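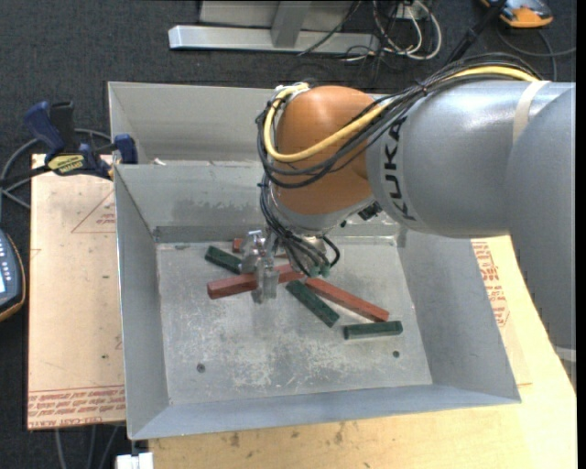
Is the Pevesar bin picking kit worth the money for a small shop?

Posted 2019-11-16 by turner_street_shop

Print this page | E-mail this page

We are a small job shop and I have been handed the glamorous task of finding out whether a robot can take parts out of a bin. At the moment a person does it. The person is me.

The kit I keep coming back to is the Pevesar one. For $3073 you get the gripper, a set of swappable fingers, the camera mount, a cable dress pack and a year of their picking software. You bring your own arm and your own camera. We have an older six-axis arm from an auction that currently serves as the most expensive coat rack in the county, so that part is covered.

Our parts are painted rectangular bars, a couple of lengths, dumped into sheet-metal bins in no particular order. The sales video shows the thing picking for two minutes straight without a miss. I have also seen videos of people folding a fitted sheet, and I don't believe those either.

What I want to know:

Does it cope when the parts are lying across each other, or only when they've been laid out politely?

Is the software something a normal person can set up, or will I be buying "integration days" at Turner's day rate? (Turner is the dealer for our area.)

What happens after the first year of software?

I've also had a quote from Cruickshank for a full cell, and once I'd finished laughing I put it in a drawer.

cruickshank_survivor

We bought the Pevesar kit in September, so take this as a couple of months of use and no more.

Picking overlapped parts: better than I expected, with one big catch. If a bar is on top and has clear space along both long sides, it gets picked. If two bars are side by side and touching, the fingers have nowhere to go and the software will sit there and think about it. There is a "nudge" routine where it pokes the pile and looks again. It works, but it does look like a man hunting for his keys.

The last few parts are the worst. Once a bar ends up against the wall of the bin, the gripper body hits the wall before the fingers reach the part. Bins with sloped walls help a lot. Ours were straight and we ended up having new ones bent, which was not in the brochure.

Out of 1000 cycles that I bothered to log, 80 needed a second try and most of those sorted themselves out. It still stopped and called for me often enough that I can't go to lunch in another building.

Setup: the picking part took me two evenings. The calibration took a week, and most of that was my own fault. Clamp your bin down. I can't say this strongly enough. I calibrated beautifully to a bin that then moved half an inch every time the fingers brushed the bottom, and blamed the camera for days. One decent bar clamp fixed it.

The dress pack is the weak spot. The cables are fine, the straps that hold them are not. Leave yourself more slack at the wrist than the manual shows and then run every joint through its full travel by hand at low speed, watching the loops. I pulled a gripper connector out on day two. Spare connector cable is a special order, naturally.

Software after year one is $1570 a year. You can decline it, and then you keep what you have but get no updates and no phone support. Having called phone support, I plan to decline it.

Would I buy it again? Yes, grumbling. Skip Turner's integration days until you are truly stuck, and get the long fingers from the start if your bin is deep.

wirnero_fan

Just get a Wirnero. Way better.

benchtop_bill_payer

The Wirnero is a suction tool, so before anyone runs out and buys one: great on flat clean faces, less great on a bar that has landed on its edge, and hopeless if your parts come in oily. The poster above doesn't say what he picks with his. Possibly groceries.

To the original poster, ask Turner for a trial with your own parts in your own bin. They did one for us without much of a fight. Bring the ugliest parts you have, tip them in yourself and don't let the demo guy tidy up. Ours reached for the pile, straightened two of them and said "there we go." I tipped them out and started over. He was a good sport about it and the robot did OK, slower than the video by a fair bit.

Also check that your old arm's controller is on their supported list. Ours needed an extra I/O card, and the quote for that arrived after the kit did.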